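# Bench Cell 2: setup and upkeep

Melis bench, updated Apr 11, 2018

The arm on this bench was moved over from the Groleo line in March and set up again on its own table. This page covers how the cell is laid out and what we do to keep it running. Settings and part numbers are in the cell binder.

**Arm and base.** The base bolts get a torque check every 4000 cycles. Put a paint mark across each bolt head and the base after tightening, so a loose one shows up at a glance. Wipe down the joint covers with a damp cloth and no solvent.

**Cables.** Most of our stops on this cell have come from cables. Power down before you touch any connector. Look for flat spots or cuts in the jacket, and check that the straps hold the cable without pinching it. Leave enough slack for the arm to reach the far side of the mat, then jog it there at low speed and watch the cable the whole way.

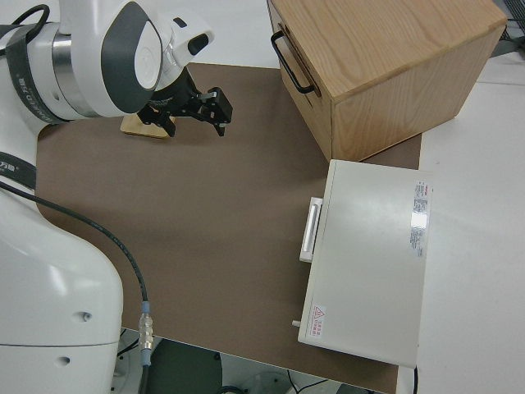 If the slack catches on anything, move the strap and jog it again. Do this before running a program. A cable that looks fine with the arm parked can pull tight when the wrist turns over.

**Gripper.** The two black fingers are a matched pair, so replace both if one is worn. Close them slowly by hand command and look at the gap from the side. We use a small flat wood block as the test piece. It should come up level and stay level through 7 lifts in a row. If it tips, reseat the fingers and teach the pick point again.

**Mat and work items.** The brown mat stays on the white table for all work. The wooden box with the black handle and the white unit with the pull handle both go on the mat. Set them down before the arm is enabled, and run the first pass at low speed after moving either one.

**Spares.** Finger sets and strap material are in the Brekow drawer, 4 of each. Write down what you take.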